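3.2 Keeping the kitchen cell honest

I should say up front that most of my time on the Gonbridge cell went into upkeep, and very little of it into clever control! The cell has two arms with a five-fingered hand on each, and a simulated twin that we load every morning before the real motors get power. The twin runs the same joint limits and the same finger offsets, so if a finger has drifted in the calibration file, we find out there first (much cheaper than finding out on the hardware, believe me).

Our check pose is a carrot on a cutting board. In Figure 4 the left hand is held open, fingers up, while the right one is curled over the carrot with its fingertips just above the thick end. I like this pose a lot, as a bad thumb offset shows up in it right away. 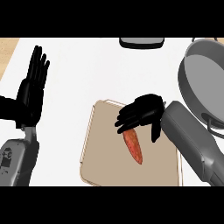
Figure 4. Check pose in the simulated twin, right hand over the carrot.

Ha-neul Ryu objected, on reading a draft of this section, that one pose can't tell a bad wrist zero from a bad finger zero, and that we ought to swap the hands and run it again before touching any offsets. Fair enough! We added the swap in November, and it's now step 7 on the start-up sheet.

Over the whole study we logged 529 start-ups. Of these, 118 ended with somebody editing an offset, nearly always on the right hand, which does most of the reaching. I'd still like to know why the thumb drifts more than the fingers do. My guess is cable tension, but we haven't opened the wrist to look, and the spare from Michiels is still in its box.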